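Speaker notes: Glare and specular reflection in surface inspection lighting
Speaker: Sowmya Joseph
Version 31/07/2024

Opening
Title slide stays up while people sit down. Start with the definition. Glare, for this talk, means any light that reaches the lens after a mirror-like bounce and carries the brightness of the lamp instead of the brightness of the surface. Veiling glare inside the lens is a separate subject. If it comes up, point to the backup slides.

State the scope: fixed lights, fixed viewing position, coated or molded surfaces. Outdoor work is excluded.

Slide 2. Two kinds of reflection
Diffuse reflection scatters light over a wide range of angles and takes on the color of the material. Specular reflection leaves at the angle it came in. On plastics and most paints it keeps the color of the source. Most real surfaces do both. Gloss is the short name for how tight the specular part is.

Draw the two lobes on the board. Leave them up, they are needed again at slide 7.

Slide 3. Why the average reading misleads
A light meter laid flat on the work surface reports light arriving. It reports nothing about light leaving toward the viewer. At the Stornlow site the meter gave 3774 lux at the bench and the print on the labels still could not be read from the operator's seat. Lowering the level did not help, as the ratio between highlight and label stayed the same. Moving the lamp did.

Pause for the question on units. Lux is incident light. Luminance, in candela per square meter, is what the viewer gets.

Slide 4. Locating the source
Mirror test. Lay a small flat mirror on the bright patch and look from the viewing position. Whatever shows in the mirror is the cause. Usual findings are a ceiling tube, a window, or a white wall lit by something else. Mark the position with tape before moving anything.

For curved parts the mirror test fails. Use a torch held at the lens position and follow the beam outward.

Slide 5. Worn and semi-gloss surfaces
Wear changes gloss locally. A scuffed area spreads the highlight and lowers its peak, so an old surface and a new one under the same lamp need different settings. Do not commission on a new surface and assume the numbers hold.

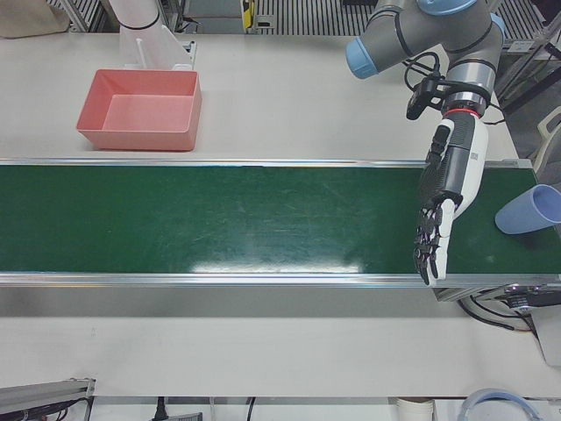
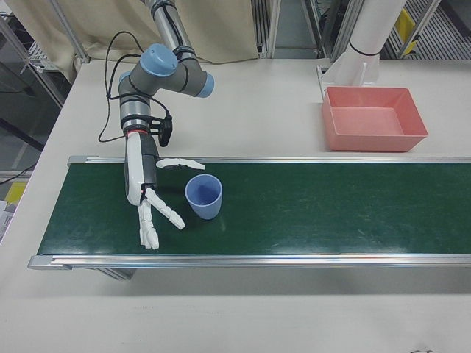 Green conveyor belt, arm with light blue joint caps. The glare patch near the near rail is in the first picture.

Click on without reading the caption. Ask the room where they would put the mirror. Allow two or three answers.

Slide 6. Geometry first
Order of work: move the lamp, then enlarge the lamp, then filter. Filters come last. They cost light, and they hide a layout fault that will return when the lamp is replaced.

For a flat surface, draw the line from the lens to the near and far limits of the area of interest, reflect both lines, and keep every source out of the wedge between them. The Erkel layout sheet does this on paper with a ruler. Spread copies along the front row.

Raising the lamp does not take it out of the wedge if the viewer is looking straight down. Say this twice. It was the most common error in the May session.

Slide 7. Large diffuse sources
Return to the lobes on the board. Where the highlight cannot be moved, make it even. A large diffuser covers the whole wedge and every part of the surface returns a similar specular component. Contrast drops, but it drops evenly, and a threshold can be set.

Kälin panel figures: 80 percent of center brightness at the corners, measured at 100 hours. No later reading exists. If asked, say so.

Slide 8. Crossed polarizers
Polarizer on the lamp, second polarizer on the lens, turned to 90 degrees. Specular light from plastic and paint keeps its polarization and is blocked. Diffuse light loses it and part gets through. Bare metal behaves differently. Metal reflects most of its light specularly, so with crossed filters it goes dark and surface marks can vanish with it.

Bring the two filter sheets. Demonstrate on the glossy folder. Pass them to the left side of the room first, they did not come back last time.

Slide 9. The Firkudik trial
19 lamp positions, one surface, one viewing angle. Highlight inside the area of interest at seven of them. Show the plot, give the axes aloud (lamp angle across, peak luminance up), and point to the step where the lamp leaves the wedge. The step is steep. A small bump after it comes from a side wall, since painted matte gray.

Limits of the trial: single surface, no repeat runs, room lights off.

Slide 10. Record keeping
Write down lamp height, lamp angle, viewing height, surface condition. Photograph the taped marks. Repeat the mirror test after any lamp change.

Questions
Likely: does a brighter lamp overpower window glare. Yes at close range, and it brings its own highlight.
Likely: matte spray. Acceptable for a single measurement, unsuitable for production parts.
Backup slides 11 to 14 cover lens flare, gloss units and flicker. Collect the filter sheets before closing the laptop.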